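Socorro Restrepo
07/10/2026

Spent the week on ferritin results, so a thread on what the number means and what it doesn't. I work in a hematology clinic in Partington and this is the lab value I get asked to explain more than any other.

Ferritin is a protein that stores iron inside cells. A small amount leaks into the blood, and in most people that amount tracks how much iron the body has put away. Low ferritin means low stores. There is very little else that makes it low.

High ferritin is harder. Iron overload is one cause. So are liver disease, heavy alcohol use, infection, autoimmune disease, some cancers and metabolic syndrome. Most of the high results sent to us turn out not to be iron overload.

Two from last month, details changed. First patient: ferritin 1,088, transferrin saturation normal, BMI in the obese range, liver enzymes slightly up. Second patient: ferritin 1,396, transferrin saturation well above normal, a brother with hemochromatosis.

The two ferritin numbers are not far apart. The saturation is what separates them. First patient went for a liver ultrasound. Second went for HFE gene testing.

So if your ferritin is high, ask whether a transferrin saturation was done, and whether it was a fasting morning sample. Iron in the blood moves around during the day and after meals. Ferritin is much steadier.

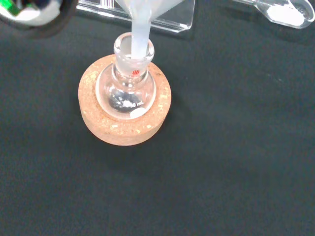
Small round-bottom flask on a cork ring.

Infection matters too. Ferritin goes up as part of the inflammatory response and can stay up after you feel better. If you were sick when the blood was drawn, a repeat once you have recovered is reasonable. Ask your doctor how long to wait.

The reverse problem is the one I see missed more often. Someone has rheumatoid arthritis or kidney disease, their ferritin comes back "normal," and iron deficiency gets crossed off. Inflammation can push a low ferritin up into the normal range. Look at the saturation again, and at the trend if there are older results.

Different labs use different reference ranges. The lower limit printed on a report may sit below the level where many hematologists would already treat. A result with no flag next to it is still worth reading.

Someone asked under my last thread if iron pills should be stopped before the test. Tell whoever ordered it that you are taking them and follow their instructions. A recent dose can raise serum iron and saturation for a while. It has much less effect on ferritin.

Also asked: can you bring a high ferritin down by eating less red meat? If the cause is fatty liver, weight and alcohol matter more. If it is hemochromatosis, the usual treatment is phlebotomy - taking blood off at intervals until stores come down. Diet alone won't do it.

Please don't start donating blood to treat a number before anyone has found out why it is high. If you have anemia along with it, you could end up worse off.

If a parent, brother, sister or child has hemochromatosis, tell your doctor even if you feel fine. Early on there are often no symptoms, or only tiredness and sore joints, and plenty of other things cause those.

General information only, and I can't read individual results in replies or messages. Next thread will be on B12 and why borderline results get a second test.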